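## 4. Haushaltsaufgaben im simulierten Raum einrichten

Stand: Mittwoch, 16. August. Bearbeitung: Areti Stergiou, Prüfung: Lefteris Raptis

In diesem Abschnitt richten Sie mit Trallach einen virtuellen Raum ein und lassen darin den zweiarmigen Roboter einfache Arbeiten im Haushalt ausführen. Die Installation muss abgeschlossen sein (Abschnitt 2). Echte Hardware wird für keinen der Schritte gebraucht.

Viele Anwender kommen zu uns mit der Frage, ob eine Maschine heute schon eine Küche aufräumen kann. Unsere Antwort ist vorsichtig: einzelne Handgriffe ja, eine ganze Küche noch nicht zuverlässig. Eine Schublade öffnen und einen Gegenstand ablegen sind für sich lösbare Aufgaben. Schwierig wird die Kette von mehreren Handgriffen, bei der jeder kleine Fehler an den nächsten Schritt weitergegeben wird. Bitte behalten Sie das im Kopf, wenn Sie die Ergebnisse am Ende auswerten.

### 4.1 Raum laden und Roboter platzieren

1. Starten Sie Trallach und wählen Sie **Projekt > Neu > Haushalt**.
2. Öffnen Sie in der Raumliste den Eintrag *Zalcombe*. Das Laden dauert beim ersten Mal deutlich länger als später.
3. Setzen Sie den Roboter auf den Startpunkt zwischen Steinwand und Schrankzeile. Die Arme sollen nach vorne in den Raum zeigen.
4. Schalten Sie die Kollisionsprüfung ein (**Physik > Kollision > Streng**).
5. Wechseln Sie in die Ansicht *Körper* und prüfen Sie, dass beide Arme sichtbar sind.
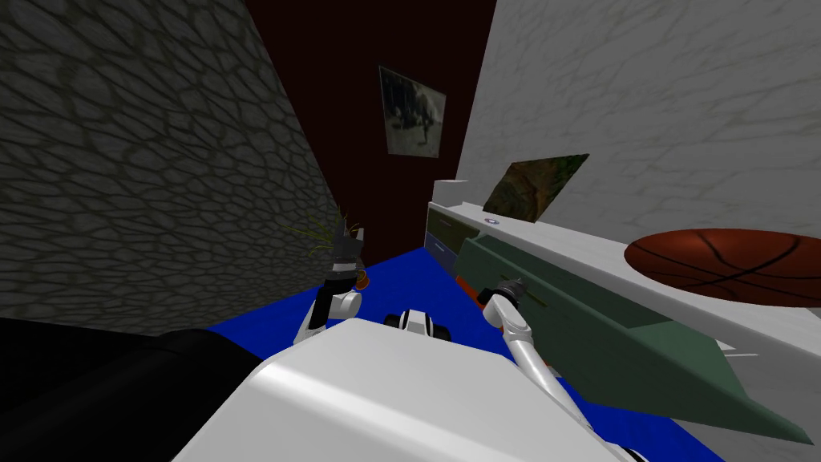 6. Speichern Sie die Ausgangslage unter einem eigenen Namen. Jeder spätere Durchlauf beginnt wieder von dieser Lage.

> **Hinweis:** Der Raum ist mit Absicht schmal. In einer großen, leeren Halle gelingen fast alle Bewegungen, aber eine Wohnung sieht anders aus. Wer nur in der Halle testet, bekommt zu gute Werte.

> **Achtung:** Verschieben Sie den Roboter nicht mit der Maus, solange die Simulation läuft. Die Gelenke können sonst in eine Stellung kommen, die es am realen Gerät nicht gibt, und der Durchlauf ist ungültig.

### 4.2 Greifer einstellen

Der Greifer hat zwei Finger. Für Griffleisten und kleine Teile reicht er gut aus. Bei runden und großen Gegenständen, zum Beispiel einem Basketball, stößt er an seine Grenze, und zwar nicht erst bei der Kraft, schon die Öffnungsweite ist zu klein.

1. Wechseln Sie in die Ansicht *Handgelenk*.
2. Öffnen Sie den Greifer vollständig mit **Greifer > Auf**.
3. Prüfen Sie, dass sich zwischen den Fingern nichts befindet.
4. Drücken Sie **Nullpunkt setzen** und warten Sie, bis die Anzeige von Gelb auf Grün wechselt.
5. Wiederholen Sie das Gleiche für den anderen Arm. 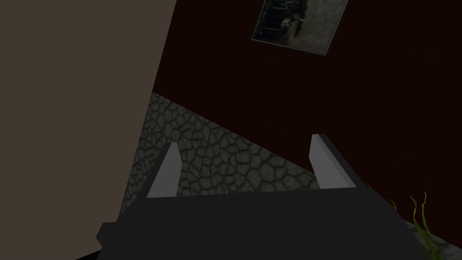
Bleibt die Anzeige gelb, so ist meistens noch ein Kontakt mit einer Wand oder mit dem eigenen Gehäuse gemeldet. Fahren Sie in diesem Fall den Arm in die Ruhelage und beginnen Sie wieder bei Schritt 1.

Die Ansicht am Handgelenk neigt sich mit dem Arm mit. Für Menschen ist das am Anfang unbequem. Die Steuerung stört es nicht, solange die Kamera nicht nachträglich gedreht wird. Verzichten Sie deshalb auf die Funktion *Horizont ausrichten*, auch wenn das Bild dadurch ruhiger aussehen würde.

### 4.3 Aufgabe auswählen

Im Lieferumfang sind vier Aufgaben enthalten:

| Aufgabe | Schwierigkeit | Bemerkung |
|---|---|---|
| Front anfahren | niedrig | ohne Berührung |
| Schublade öffnen | mittel | Griffleiste muss erkannt werden |
| Kleinteil auf der Arbeitsplatte umsetzen | mittel | nur leichte Gegenstände |
| Arbeitsplatte abräumen | hoch | noch experimentell |

Beginnen Sie immer mit *Front anfahren*. Sie wirkt langweilig, zeigt aber schnell, ob die Lage des Schranks richtig übernommen wurde.

1. Wählen Sie unter **Aufgaben** den Eintrag *Front anfahren*.
2. Klicken Sie die gewünschte Front im Raum an. Sie wird in der Liste mit ihrer Farbe genannt.
3. Weisen Sie den rechten Arm zu.
4. Stellen Sie die Geschwindigkeit auf *Langsam* und starten Sie mit **F5**.
5. Halten Sie den Durchlauf mit der Leertaste an, sobald der Greifer vor der Front steht.
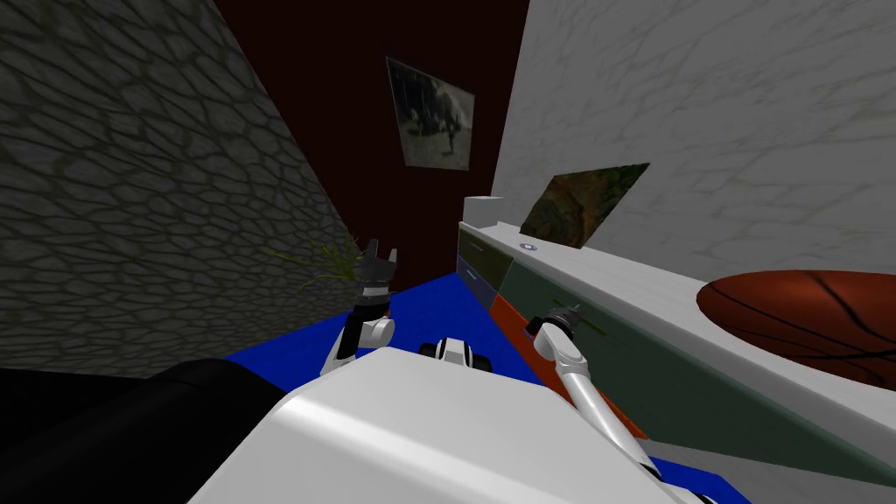

*Abb. 4: Rechter Greifer vor der orangefarbenen Front.*

6. Lesen Sie den Abstand im Fenster **Messwerte** ab und tragen Sie ihn in das Protokoll ein.

> **Achtung:** Gegenstände auf der Arbeitsplatte werden bei *Front anfahren* nicht als Hindernis geplant. Führen Sie den Arm unterhalb der Plattenkante.

### 4.4 Ergebnisse beurteilen

Ein Durchlauf gilt als bestanden, wenn das Ziel erreicht wurde und keine Kollision im Protokoll steht. Ein Ergebnis mit leichter Berührung der Wand ist nicht bestanden, auch wenn die Schublade am Ende offen ist. In einer richtigen Wohnung wäre an dieser Stelle ein Kratzer.

Übertragen Sie die Erfolgsquote aus der Simulation bitte nicht direkt auf ein reales Gerät. Reibung, schlechtes Licht und klemmende Schubladen sind nur vereinfacht nachgebildet. Für *Arbeitsplatte abräumen* empfehlen wir zurzeit, dass immer eine Person den Durchlauf beobachtet und eingreifen kann.

Fehlerhafte Protokolle senden Sie über **Hilfe > Bericht** an Oteck, zu Händen von Spyros Lazaridis. Fügen Sie die gespeicherte Ausgangslage bei.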